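Heike Vogler has been steering simulated arms for Pumier since August, and she still talks to hers a little, the way you might coax a shy dog.
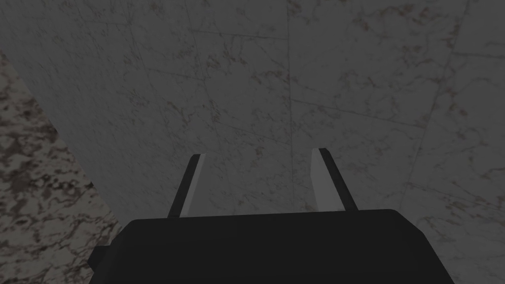
"Folks think I'm writing code," she says, laughing, "but I just move my hand and the arm comes along!" She likes to begin with the fingers open and all that veined marble behind them.

Clillasix, her current project, wants 100 demonstrations per task.
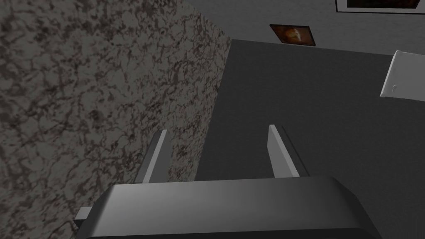
"You do get attached to the place," she admits, and she's fond of the two framed pictures on the wall.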